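Can machines clear up yet? Speaker notes
November
By the Cultden bench team

Slide 1. Start with the question as it was put to us: could a machine do the clearing up in a home or a small workshop today, without a person standing by? My answer is no for the whole job and yes for a few parts of it. Say this early, then spend the time on the parts.

Slide 2. The Sarnano task list. It has 116 entries, from wiping a worktop to sweeping under a lathe. Do not read them out. Point to the cup entries, where most of our trials sit. We logged 2,869 attempts across the list. Explain that an attempt ends when the arm lets go or a person presses stop.

Slide 3. Cups. Light, tapered, plastic, easy to squash. People in the audience will expect this to be solved. A single upright cup on a clear table nearly is. Two cups together with rubbish in one of them is a different task, and it is what a real table offers after a meal. 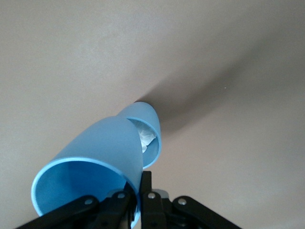
Cultden Household Handling Group
Leave the picture up while you talk. Two light blue cups, a wad of crumpled white paper or tissue in the smaller one, its mouth facing down towards the right. A person would tip the paper into the bin first and stack afterwards. The planner has to be told that order, and it has to know that the paper is rubbish and the cup is not.

Slide 5. Grip force. Too little and the cup slips, too much and the rim goes oval. The Clirkus controller sets force once per grasp. Shirazi adjusts it during the lift and is slower. Give both, do not pick a winner. We ran 200 lifts on each and the samples are small.

Slide 6. Shop floor. Same problem with different parts: nested trays, swarf left in a bin, rags in a box of fittings. Fixtures help. A home has no fixtures.

Slide 7. What I would buy now: fixed-place sorting, one object type, a person nearby. What I would wait for: anything that starts with "tidy the".

Questions. Allow 2 on cost, then move on. If asked about glassware, we have not tested it.

Recent talks
Wiping flat surfaces: what the Sarnano list leaves out
Clirkus controller, notes on setup
Shirazi and slow lifts
Folding cloth, second report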